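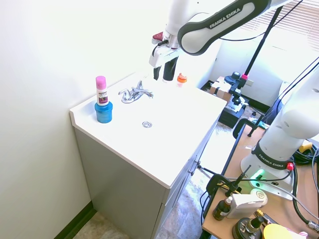

Bathroom vanity with toiletries in the corner.

Journal > Travel Notes > Luggage

Luggage Transfer on the Tarnbridge Trail

Last updated: April

Readers have asked how luggage transfer was arranged on our recent walk from Venckus to Tarnbridge. The following reflects my own experience and that of my walking companion, Regula Kaufmann.

Labels and Weight

The carrier, Ravari, accepts one bag per walker, with a limit of 17 kilograms. Labels must show the name of the walker and the next lodging. Ms. Kaufmann's bag was over the limit at the first weighing, and she was required to move her boots and two guidebooks into her day pack before it was accepted.

Bags are to be left at the reception desk by 8:00 a.m. Delivery is promised by 4:00 p.m. – a commitment that was met on every stage except the one into Zomudard, where the road over the pass had been closed for repairs.

Toiletries should be packed in a sealed pouch. A shampoo bottle opened in my bag on the second stage, and the carrier's terms exclude damage caused by a bag's own contents.

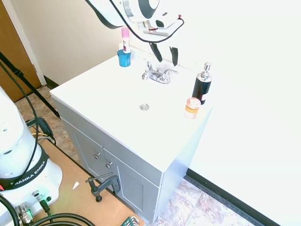

Delayed Bags

Delays are to be reported to the driver's office by telephone. Our call was taken by Henok Lencho, who recorded the label number, 3,157, and confirmed a new delivery time. Both bags arrived that evening. Walkers are advised to carry medication, a dry shirt and the booking papers with them. The desk at Zomudard closes early, and a late bag is left in the locked hallway until morning unless the innkeeper has been told to expect it.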